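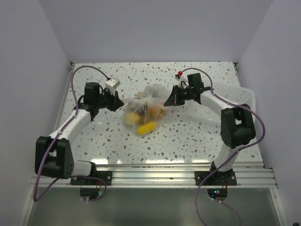
Two-arm workcell with a knotted mesh bag of produce between the grippers.

Silton is a method for training two-arm robots to handle soft containers such as net bags, sacks and pouches. It belongs to the family of imitation learning methods, in which a control policy is fitted to recorded demonstrations by a human operator. The name is also used for the set of demonstrations released with the method.

Background

Rigid objects can usually be described by a position and an orientation. A mesh bag cannot: its outline changes with every contact, and the load inside shifts as the bag is lifted. Earlier policies trained at the Vumavura laboratory treated each arm separately and often pulled the netting in opposite directions.

Method

Silton uses one policy for both arms. At each step the network receives camera images and joint positions and predicts a chunk of 30 future actions, of which the first 10 are carried out before the next prediction. An added loss term, called the Yu term after the software module in which it first appeared, penalizes changes in the distance between the grippers while both are closed on the bag. The term is switched off when either gripper opens, so that regrasping – a common step with knotted bags – is not discouraged.

Demonstrations are recorded by teleoperation. The original set holds 112 episodes of bag handling, covering single-arm lifts, two-arm lifts and transfers to a basket.

Results

In the main test, the full policy completed 70 percent of two-arm transfers. Removing the Yu term lowered the rate, mostly through slips at the knot. Training on two-arm episodes alone gave smoother lifts but poorer recovery after a missed grasp.

Limitations

The method has no direct measure of grip force and does not detect damage to the contents. Performance falls when the bag lies flat and the knot is hidden – a case handled separately in Rarkier, a later extension that adds a short search motion before the first grasp.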